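An Afternoon at the Prasance Open House

I've wanted to get inside Prasance ever since my neighbor came home with one of their dish racks and wouldn't stop talking about it.

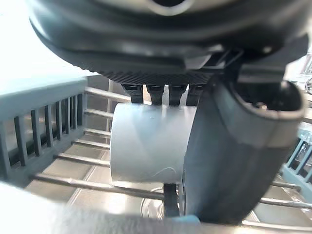

So when they announced an open house for December 11, 2020, with small groups and masks on, I signed up the same morning. I got the last slot of the day and drove out past the Bunting warehouse with a thermos and far too many questions.

Prasance makes things for the kitchen sink. Racks, strainers, drain filters, cup holders, the little trays that go under a sponge. It's the kind of stuff you buy once and then look at three times a day for years, and I love that a whole building of people is busy getting it right! They started in 2005 in one room above a hardware store, and the first rack they ever sold is in a glass case by the front desk, a bit bent at one corner.

Hayley Greenwood took our group around. She runs the test kitchens, and she talks fast and walks faster. First stop was the wire room, which was loud, so I caught maybe half of it. What I did catch is that a rack gets bent before it gets coated, and that the feet go on last. A man from Burov (they supply the coating, I think) was there looking over a batch, and he let us run a thumb along a finished piece and then an uncoated one. Big difference. The uncoated one felt like a bicycle spoke.

Then the part I'd come for — the sinks! There's a long room where the racks and filters get used over and over with ordinary cups and tubs, and you can stand there and watch for as long as you like. I stayed so long I nearly lost my group. A new rack goes through 2000 loadings before it's approved, and a drain filter gets 500 rounds of rice, coffee grounds and carrot peel. The carrot peel is the hard one, apparently. Somebody asked about spaghetti and Hayley just sighed.

I learned a lot about upright posts, too. I always figured they were there for plates, but a cup can lean on one and drain much better than it does flat on a mat. Short posts suit small cups, and tall ones suit mugs and bottles. I've since rearranged my whole rack at home and I'm very pleased with it.

The tour ended at a small shop counter with 400 samples on the wall, including a few from the old Kundel line that you can't buy anymore. I wanted the green strainer badly. It wasn't for sale, and I asked twice. I bought a plain drain filter and a sponge tray instead, and the filter fits my sink perfectly.

They're planning another open house in January. Parking is behind the building, the entrance is on the side with the blue awning, and you'll want warm socks for the wire room.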